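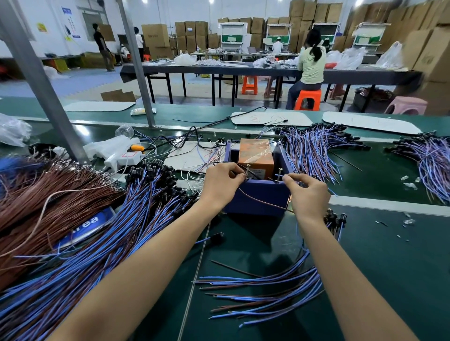 Brown wire at the two pins, blue fixture box

Ticket 155 – parental leave top-up missing
Opened by: Igor Šimko, Dekley site
Status: open

Back from leave in February, still no top-up for the last 2 weeks. Payslip shows statutory only. Short by 400.

Checked so far:
– leave form in Stesten, approved
– birth certificate uploaded twice, second one stuck on "pending"
– rang Ornetley payroll, told its an HR thing. HR said payroll.

21/9 no – scrap that, wrong ticket.

Update: Sung in HR found it. Form coded 133 (unpaid), should be paternity. Recoded, waiting on next pay run. Nursery bill due before then, can somone do an advance?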